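Prongate Pauses Shipments of Its Hand-Held Grippers After Jaw Fault

3/6/22

4 min read 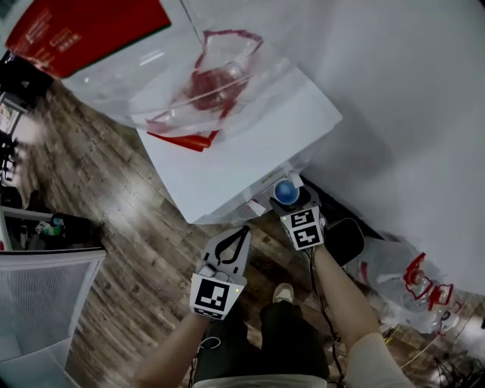
A pair of grippers at the table, the right one holding a small blue ball.

CESANCE — Hi everyone. I run the hardware desk at Prongate, and I'm writing this release myself, so please forgive me if it doesn't sound like the usual ones. We've stopped shipping the Xiao hand-held gripper while we fix a fault in the jaw release. If you have a pair at your site, please read on before you pick them up again!

What went wrong is pretty simple to describe. You squeeze, the jaws close on something, you let go, and now and then the jaws stay shut for a moment longer than they should. On a soft ball you'd hardly notice. With a finger in there it's another story, and that's how we heard about it: two people at customer sites got pinched. Neither one needed more than a cold pack, and both were back at work the same day, but I don't like it and neither does anyone else here.

The trouble comes from a return spring we changed in November. The new spring passed all our bench checks, but we ran those checks with fresh grippers and clean jaws. After a few weeks of real use the slide picks up dust and bits of tape glue, and the new spring is a little too weak to push through it. The old one was stiffer (people complained about sore hands, so we went softer — my call, and I'd make it more carefully today).

We pulled 100 grippers from stock and from our own recording room and cycled them by hand and on a rig. Some 16 of them hung up at least once. That's way too many for something you wear out your fingers on all day long.

There's a second, smaller problem I'd rather tell you about now than have you find. When the jaws hang, the gripper's position log carries on as if they had opened. So if you're recording demonstrations to train a robot arm, you may have clips where the log says open and the video says closed. An arm that learns from those could let go late or squeeze too long. Our software partner, Ralero, has written a checker that compares the two and flags the bad clips. It's free, and the link went out to every account this morning.

If you have Xiao grippers with a November or later build label, here's what I'd like you to do:

Stop using them for anything where a second person reaches near the jaws, like handing parts over.

Unplug the cable before you clear a stuck jaw. Please don't pry it open with your other hand, even if you've done it a dozen times and it was fine.

Hold off on training with new clips until you've run the checker.

Fill in the swap form on your account page. We'll send a new spring kit with a small driver, or you can mail the pair to us and we'll do the work.

The kit takes a few minutes to fit if you're handy. It goes back to a stiffer spring, with a wiper added on the slide to keep the gunk out. Yes, your hands will feel it a bit more by the end of a long session, and we're working on the grip shape to make up for that. Kits start leaving Cesance in two weeks, and shipments of new grippers will start again once the new build has gone through the same dirty-jaw test the old one failed.

Older builds aren't affected. You can keep using those as you always have, though a wipe-down of the slide never hurts.

Questions, gripes and stories about stuck jaws are all welcome through the support page. I read them all — and the pinch reports go straight to the top of my pile.

12 shares | 5 comments

Related news
Ralero clip checker: setup notes
How to read your Xiao build label
Cleaning the slide on hand-held grippers
Prongate opens second recording room in Cesance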